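How a Robot Arm Goes to School

When you learned to tie your shoes, somebody showed you. Maybe they showed you many times. You watched, you tried, the knot fell apart, and you tried again. A robot can learn in a way that is a little similar. It needs somebody to show it, and it needs to be shown a lot.

My name is Poonam Malhotra and I work at a small workshop called Flisside. We teach robot arms to do jobs with computers, the kind that stands under a desk. I will explain to you how we do it.

What is an example?

In our work, an example is one complete try at a job, saved from the beginning to the end. A person guides the robot arm. While the arm moves, the cameras take pictures many times each second. The system also writes down how far each joint is bent and how wide the gripper is open. (The gripper is the robot's hand. Ours has fingers, but no skin and no thumb.)

All of this together is one example. When we have enough of them, a computer program looks for what they have in common. We call the program Maurya. At first Maurya knows nothing. It does not know what is up or down, and it has never heard about computers.

The job

The job we are teaching now is to work with a processor. The processor is the part of a computer that does the thinking. It is flat and square, with a metal cover, and it sits in a special place named the socket. The socket has very thin pins inside, and they bend easily. If you push a processor in crooked, you can break it. Grown-ups are nervous when they do this job. I am nervous too!

We put the computer on its side and take off the side panel, so that the arm can reach in from the top. Next to it we put a gray holder that came out of a 3D printer. It has places for small parts. 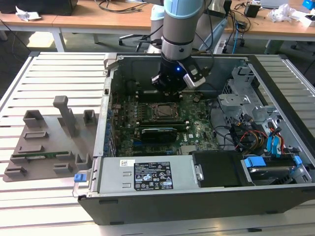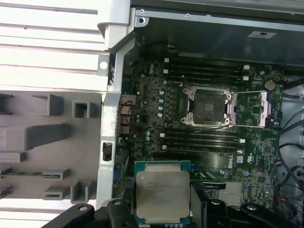
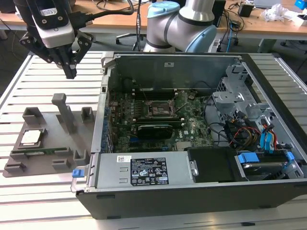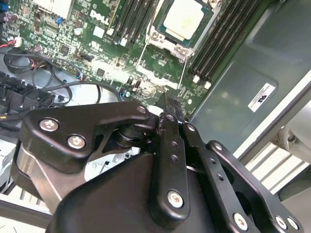

A robot arm and an open computer on the work table. In the second picture the gripper is holding the processor, and in the third one the processor is in the gray holder.

Why are there different cameras?

Try something at home. Close one eye and touch the tip of a pencil with your finger. It is harder than with two eyes, isn't it? Now imagine that you also have an eye on your wrist. This is what our robot has. A camera near the gripper sees small things from close. Another camera stays in one place and sees the whole table. When the gripper hides something from one camera, the other camera can often still see it.

How many examples does it need?

For this job we have collected 1,248 examples until now. Not all of them are good. My colleague Ekene Effiong watches every one on his screen and decides what to do with it. He put 277 of them in a folder called Barker, which is our name for tries that went wrong. Perhaps the processor slipped, or the arm touched the case.

You may think we throw the Barker folder away. We keep it. Maurya also has to know what a mistake looks like, so that it can stop and begin again before something breaks.

We also change small things on purpose. One time the holder stands a bit more to the left. Another time we make the room darker. If each example was exactly the same, Maurya would learn only this one table in this one light, and on a cloudy day it would be lost.

Is it boring?

Sometimes, yes. Almost 425 of the examples were made in December, and after lunch it was difficult to stay awake. We change places every hour, because a tired person makes tired examples, and then the robot learns to move like a tired person. Ekene has a habit to wait a little before he closes the gripper. After some weeks, Maurya was waiting too.

Try it yourself

You need a friend, a spoon, a dry bean and a cup. Your friend is the robot and may not talk. Show the friend 4 times how to carry the bean in the spoon to the cup, without using any words. Then move the cup to a new place and let your friend try. Did your friend go to the old place or to the new one? What could you show differently the next time?

Words to remember

Gripper: the hand of a robot arm.
Processor: the part of a computer that does the thinking.
Socket: the place where the processor sits.
Example: one try at a job, saved from start to end.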